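12 October 2023

I had been meaning to get to the open day at the Hirvonen mill for so long that my sister had stopped asking whether I was coming. She has gone every fall since she moved up to Pillholm, and every fall I had a cold, or a deadline, or (once) a car that wouldn't start in my own driveway. This year I filled the tank the night before, packed a thermos and two empty flour tins, and was on the road before it was properly light.

Pillholm is a small place. You come down a long hill with birches on both sides, and there's the church, and the gas station, and then the road bends hard left over the Truson, which is more of a stream than a river most of the year but was running high and brown when I got there. The mill is on the far bank, a tall red building with a stone foot and a roof that dips in the middle like the back of an old horse. Parking was in the hayfield. A boy in a huge orange vest waved me into a spot with tremendous seriousness, and I got out straight into a puddle.

Bring boots! My sister had told me this and I'd brought them, and they were in the trunk.

We were early enough for the first tour, which goes up through the building from the water to the attic. Our guide was Oona Kallio, the miller, who has been there since she was an apprentice and now runs the place with one full-time helper and whoever she can talk into carrying sacks. She has a carrying voice, which you need, and she began by making us all stand on the little bridge over the race and just listen for a minute with the gate shut. Then she went in and opened it. I don't know how to write down that sound. First there was the water, then a sort of groan as the wheel thought about it, and then the whole building started to hum and you could feel it in the handrail. A baby behind me, who had been complaining since the parking field, went completely silent.

Inside, the ground floor is all gears. The biggest one has wooden teeth, set into an iron rim, and when a tooth wears out they make a new one from apple wood out of the orchard up the hill. Oona passed a worn one around. It was smooth as soap on one side and weighed far less than I expected, and I was slow about handing it on. She told us the wood is cut in November and then has to lie in the loft for years before anyone is allowed to touch it, and that she is now using up a tree that the miller before her cut down. A man in our group asked what happens if a tooth breaks in the middle of a run. "A bang," said Oona, and moved us along to the stairs.

The stairs, I should warn anyone with bad knees, are really ladders with ambitions. My sister went up like a goat. I went up like myself.

The next floor is where the stones are. There are two pairs, but one was lifted off for dressing, so we got to see the face of it, with all the furrows running out from the middle like a very tidy drawing of the sun. The stone weighs so much that it has its own crane, a curved wooden arm with a screw, and it takes Oona and her helper most of a morning to get it up and over. She recuts the furrows herself with a little pick, and she rolled up her sleeve to show us the backs of her hands, which have tiny dark specks in them from the steel. Millers used to be asked to show their hands when they came looking for work, she said. I had heard that somewhere before and assumed it was just a story.

The other pair was running, and she let us put a hand under the spout where the flour comes down. It was rye that day. It came out warm, and it smelled like the inside of a cupboard in my grandmother's house, which I know is no use to anyone who never stood in that kitchen, but there it is. She rubbed some between finger and thumb the whole time she was talking to us, and twice she stopped in the middle of a sentence to turn a screw the tiniest amount, then went on exactly where she'd left off.

They grind 3000 kilos in a good week in the fall, mostly rye and some barley, and nearly all of the grain comes from farms close enough that the farmers bring it over on a trailer and stay for coffee. A variety called Plelura was the one everyone wanted to talk about. It's a tall, late rye with a grayish straw, and it had pretty much gone out of use around there until one of the growers found a neighbor who had kept it going in a back field for thatching a playhouse. The first proper harvest was last year. Now there are enough fields of it to fill a bin, and the sacks have their own stamp. I bought one of the small ones, then carried it around for the rest of the day like a sleeping cat.

The attic is only a hoist, some bins and a window, but do go up for the window. You look straight down the Truson to where it widens out, and the fields beyond were that raw dark brown you get just after plowing, with gulls all over them. I could have stayed up there quite a while. There was a line on the ladder, though.

By then it was past noon and we were starving. Lunch is across the yard in the old schoolhouse, where for the open day they lay on pea soup, rye bread from the morning's bake, butter, and pickled cucumbers out of a crock. You pay at the door and sit wherever there's a gap. We ended up on a bench with a couple who had driven even farther than I had, and the four of us got deep into the question of whether a sourdough starter can be frozen (two for, one against, and me, who has killed every starter I was ever given). The soup was thick and peppery and I had seconds. You take your own dishes through when you're done and help with the washing up if you feel like it. My sister always feels like it, so I ended up with a towel over my shoulder and spent a happy half hour drying and hearing about people's roofs.

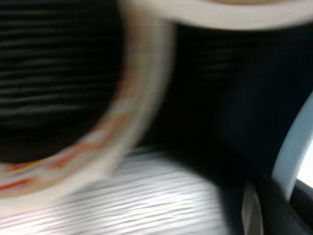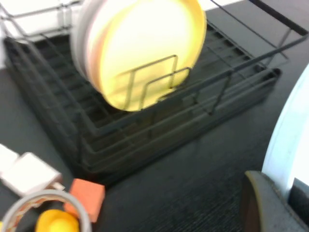
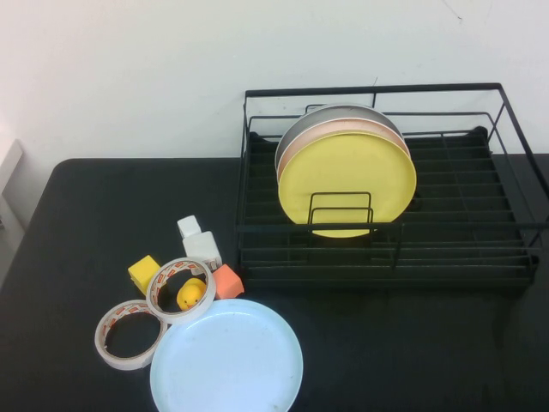
After lunch there was baking in the yard. They have a stone oven there with a turf roof, fired since the evening before, and the bakers rake out the coals and swab the floor with a wet mop on a long pole, which sends up a cloud of steam that makes all the children scream. Then in go the loaves. They're the flat kind with a hole in the middle, the kind that used to be strung on a pole under the ceiling to dry, and it takes almost no time before the first ones come out. By closing, I heard, they'd sold 600 of them. I believe it. The line went around the oven, past the woodshed, and back on itself by the pump, and hardly a person in it seemed to mind. Someone had brought an accordion. He only knew a few tunes but he knew them well.

I ate my first loaf standing up, too hot, with butter running down my wrist. The second made it as far as the car.

We also looked in at the barn, where there were stalls. I'd say skip the candles, which were the same candles you see everywhere, and go right to the back, where an older woman was selling birch bark boxes and a man next to her had old seed catalogs laid out on a blanket. I am weak about seed catalogs. I bought one with a cabbage on the cover and no idea what I'll do with it. There was also a table about the mill dam, and I'm glad we stopped, because I hadn't understood how close they came to losing the whole thing. The spring before last, the ice took out a stretch of the timber facing, and for a good part of that summer they couldn't hold enough water to turn the wheel. The people in Pillholm did a lot of the rebuilding themselves, evenings and weekends, standing up to their waists in the Truson. The list of everyone who gave money or labor was pinned up on the barn wall, and my sister found her own name on it and pretended she hadn't been looking.

What's next is a fish passage on the far side, so that the trout can get up past the dam. That's the expensive part. There was a jar on the table, a big pickle jar, and when they emptied it at the end of the afternoon it had 2810 in it, which got a cheer from everybody still standing in the yard.

A few practical things, in case you're thinking of going next year. The last tour starts well before closing, and it fills up, so put your name on the sheet by the door as soon as you arrive. The ladders aren't suitable for very small kids or for dogs, and there's a fence you can tie a dog to with a bowl of water by it. The stalls wanted cash. The schoolhouse has a ramp around the back that isn't marked very well, so ask. Coarse rye sells out first, and the barley was gone by the time I thought of it. If you want flour from a particular farm, they'll set it aside for you if you call ahead, and they'll fill your own tins too, though one of mine had held coffee once and I can now report that the flour picks it up.

It's roughly 3 hours home for me, and I took the slower road along the lake with the heater on and my wet shoes in the footwell. I stopped once for gas and ate the heel of the second loaf in the car. The Plelura is in the pantry, in the tin that didn't have coffee in it, and my sister is mailing me some of her starter, with a page and a half of instructions. She says to feed it in the morning and leave the lid loose.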